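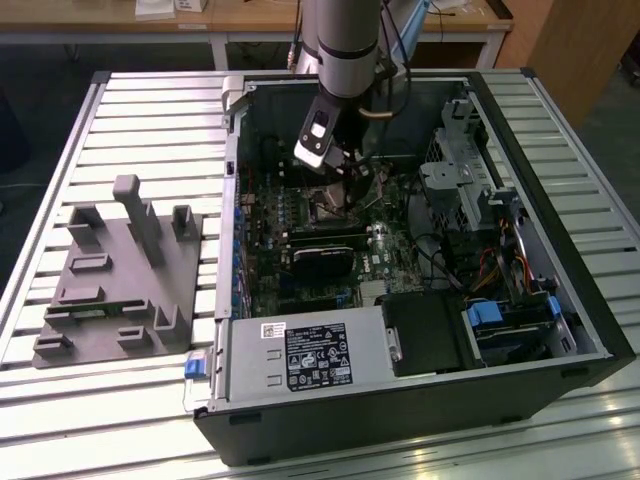

*Slide 1. Desktop tower on its side, arm over the motherboard.*

**Trout, feed, and the supermarket fish counter**
Tihomir Softić, 21 minutes plus questions

Leave the opening slide up until people have found seats. Thank the organizers. Say the coffee was good, if it was.

**Slide 2: Who I am**

I buy fish for Barnbridge. We run supermarkets, and every one of them has a fish counter, and every fish counter has a man in front of it on Saturday morning asking if the trout is "real." I've been trying to work out what he means for most of my career.

(Wait for laugh. If none, move along briskly.)

**Slide 3: The feed question**

Last May we switched our farmed trout to a feed with insect meal in it. It replaces part of the fishmeal. Say "part" slowly. Somebody from the trade press is usually in the room, and last time I came out as the man who abolished fishmeal.

The trout come from the Grgić farm at Utgate. The meal comes from Prania, who raise black soldier fly larvae and would like me to call them "the ingredient." I'll be calling them larvae.

**Slide 4: What the farm said**

First answer from Grgić: no. Second answer: who pays? That's a much better answer, and we had a meeting.

- Farm tries the new feed in 2 ponds first
- Barnbridge covers the difference in feed cost for the trial
- Prania delivers on time, including in the week when it snows

The third point took longest to agree. Go into the snow story only if we're ahead of time. The short version has a pallet, a tractor, and a phone call I'm not proud of.

**Slide 5: The tasting**

We invited 300 customers to taste the two trout side by side, and 200 showed up. For a free lunch I'd hoped for better. They got two plates, no labels, and a card to fill in.

Read three of the comments aloud, deadpan:

1. "Both fish."
2. "Left one is nicer but I was hungrier then."
3. "Needs lemon."

Don't claim a winner. We served everyone the left plate first, so the hungry gentleman found the hole in our method before we did. Next time we swap the plates. There was also no lemon, and I've been told about it in writing.

**Slide 6: The label**

Spend real time here, it's what people came for.

Marketing brought me a label with a leaf on it. I asked what the leaf was doing. There are no leaves in any part of this arrangement. We went through a wave, a mountain, and a very smug trout. The label we printed says: *Farmed trout. Feed includes insect meal.* It has sold perfectly well, to the disappointment of several people with opinions about fonts.

Counter staff got a half-page sheet and an hour with someone from the farm. The hour did more good. If you're a buyer and you can only afford one of those, skip the printing.

**Slide 7: What I'd do differently**

- Call the farm before the feed company
- Tell the stores before the customers (sorry again to the stores)
- Agree who answers the angry emails. It was me.

**Slide 8: Questions**

Likely ones: price (shelf price didn't move), salmon (ask me next year), does the fish taste of insects (wild trout eat insects all day and are considered a delicacy).

If the man from Saturday morning is here, he gets the first question.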